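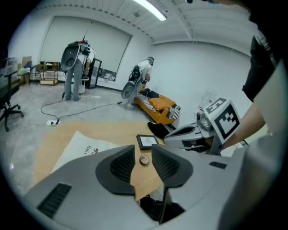
A roll of tape on a wooden table.

Why Is Tape Sticky?

Pull a piece of tape off a roll and press it on paper. It holds right away. You did not have to wait for anything to dry, the way you do with white glue.

Most tape has two main layers. The top layer is called the backing. It can be plastic, paper or cloth. The bottom layer is the adhesive, which is another word for something that sticks.

The adhesive on tape is a very thick, soft material. It is partly like a liquid and partly like a solid. When you press down, it flows a tiny bit, like honey, and fills the small bumps and dips in the paper. Even paper that feels smooth has bumps too small to see. Once the adhesive is in the dips, it touches the paper in a great many places.

Everything is made of tiny bits called molecules. When molecules get very close together, they pull on each other. Each pull is weak, but there are so many of them that the tape stays put.

The solid part of the adhesive matters too. It keeps the sticky layer from running off the backing, and it makes the tape hard to pull away.

Why doesn't tape stick to itself on the roll?

It does stick, but only a little. The back of many tapes has a thin, slippery coating called a release coat. The adhesive can't grip it well, so you can unroll the tape without tearing it.

Why does old tape fall off?

Dust is one reason. If the adhesive is covered with dust, it touches the dust and can't reach the wall. Adhesive can also dry out and get hard after years of air and sunlight. Hard adhesive can't flow into the dips.

Try it

You need tape and 2 pieces of paper. Stick a strip of tape to the first piece and rub it with your thumb. Lay another strip on the second piece without pressing. Now peel both strips slowly. Which one was harder to pull off?

Words to know
Adhesive: a material that sticks things together
Backing: the layer of tape that holds the adhesive
Molecule: a very tiny bit of matter

Written by Socorro Muñoz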